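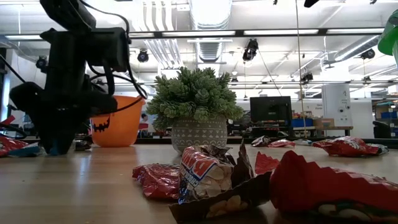 The pumpkin bucket and the spiky green plant, out on the table already.

July 14, 2024

So I have given up waiting for September. I know, I know, it's 90 degrees here in Barkdale and people are still buying pool floats, but I've been planning my Halloween candy since the Fourth and I can't keep it to myself any longer!

Last year we got hit hard. I bought 298 pieces, felt very smug, and ran out before the little kids from Ponce Street even made it up the hill. I ended up handing out granola bars (sorry, Ponce Street). My neighbor Mohcine Tawfik had plenty left and was eating peanut butter cups on his porch the whole time, waving at me.

This year I'm going for 532. The big bags at Kirero go on sale early, and I've got a spot in the hall closet behind the vacuum where my husband never looks. Chocolate has to wait until it cools down, so for now it's all sour stuff and lollipops.

Still deciding on a costume. I want to be a moth. My daughter says moths are boring and I should be a lamp, and then she can be the moth. We're in talks.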